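Looking after the hand on cell 3
Speaker notes, Renato Evangelista

Slide 1
Say who I am. I look after cell 3 at Doritz. Nhàn Trương set the cell up and wrote most of the check sheet. Questions at the end, please.

Slide 2
The hand is the part that needs the most care. The arm gets its service on schedule and mostly leaves us alone. Fingertip pads wear, and knuckles pick up grit.
We open the job at 1398 hours on the counter, or sooner if a grip test fails. Explain the odd number: it was the reading at the first pad change and it stayed on the sheet.

Slide 3
Start of shift check. Park the arm, lock out, then look at the hand from the wrist camera before touching it. Go finger by finger: pad, knuckle, white segment. Then the thumb. 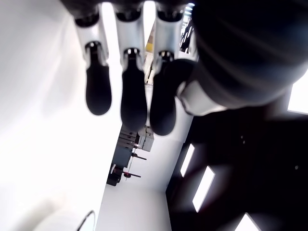 Slide 4. Wrist camera view: white finger segments, black fingertips, thumb at right.

Leave this one up for a bit. Point out the knuckles, the small dark joints between white and black. Grit sits there. Dry brush first, then a lint-free cloth. No solvent on the pads.
Mention the glare. Bright light behind the fingers makes a worn pad hard to judge on screen, so finish with a hand lamp.

Slide 5
Changing a pad. Support the finger, ease the old pad off, seat the new one square. Run 120 open and close cycles at low speed. Cherry Mae Soriano has the log template if anyone wants a copy.

Slide 6
Spares. We keep 4 pads in the Prata cabinet. Mirsad Omerović orders them, lead time is slow before November.

Questions. If asked about the Brosilov cell: different hand, see Lilibeth Gatchalian.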